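Ancombe reading room reopens with donated chairs and washable cushions

August 21, 2024
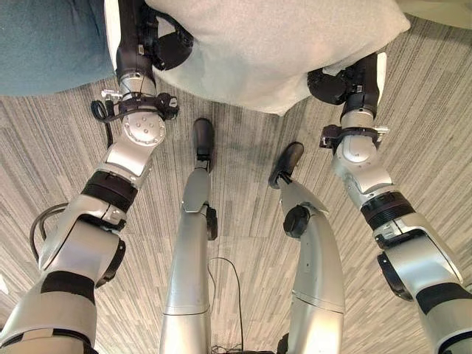

A white cushion held beside teal upholstery.

The ground-floor reading room at the Ancombe community library is open again after a seven-month closure, with new flooring, repainted walls and a set of donated armchairs and sofas. The room had been shut since January, when a leaking radiator pipe damaged the old carpet and most of the seating.

Library manager Ilgın Dönmez said the carpet could not be saved. The wall shelving was dried out and put back, but the sofas had soaked up water from below and were thrown away within a week.

"People kept asking where they were supposed to sit," Dönmez said. "We had folding chairs in the hallway for most of the spring, and they are not chairs you want to spend an afternoon in."

Replacement furniture came from several places. Two sofas were given by a dental office in Nundwood that was moving to a smaller building, and residents brought in armchairs after a notice went up at the front desk. Pieces with worn covers went to Akyol, an upholstery shop on Mill Street, which charged the library for fabric and did the labor free. The fabric bill was $1,590.

Orhun Tokgöz, who runs the shop, said the biggest job was the seat padding. Several of the donated pieces had foam that had gone flat, and one armchair needed new webbing as well.

The loose cushions are all new. They have zip-off covers that can go through a regular washing machine, something the old ones did not have. Dönmez said the library bought spare covers too, so that a cushion does not have to be taken out of use on laundry day. The cushions and covers together cost $675.

The flooring was the largest expense and was paid for by the building's insurance. A $2,000 grant from the town went toward the paint, the cushions and new reading lamps. Any of it left over after the final lamp order will be spent on a rug for the children's corner — the one part of the room that is still unfinished.

Hours are the same as before the closure, 9 a.m. to 6 p.m. on weekdays and 10 a.m. to 2 p.m. on Saturdays. Covered drinks are allowed at the tables near the window but should be kept away from the sofas.

The library is not taking any more armchairs or sofas at this time. It is still looking for two small side tables and a floor lamp in working condition. Anyone with something to offer is asked to stop by the front desk with a photo and measurements before bringing the item in.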